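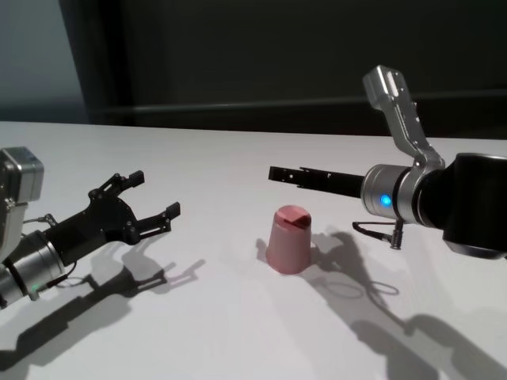
Fri 31 August

Quick one, train in a bit. 64 episodes of the cup flip this week, 48 kept. Task is dumb simple on paper: pink cup upside down on the white table, turn it over, set it down, both arms back out. Two arms becuase one keeps dragging it.

What got tossed: 6 where I fumbled the handoff and just sat there thinking. The policy will learn the sitting there. Rest were dropped cups or me bumping the table.

Stuff I changed since last post. Start poses now vary more, before that every demo began in the same spot and the Stuslow model basically memorized it. Cup position too. Orvokki says vary the lighting next, she hates the hard shadows. I sort of want to keep them, Lomska has windows everywhere and it'll see worse over there.

Still fighting teleop lag on the left side. Dušan thinks it's the Clirkus driver, I think it's my wrist. We'll see.

Recoveries: I've started leaving them in. Miss the rim, back off, try again, good. Miss and panic, delete. Not a real rule yet, need to write it down before October when other people start driving.

Training run going over the weekend, 6 seeds if the machine holds up. Will post the curves even if their ugly. Labels are half done, sorry Dušan, Monday.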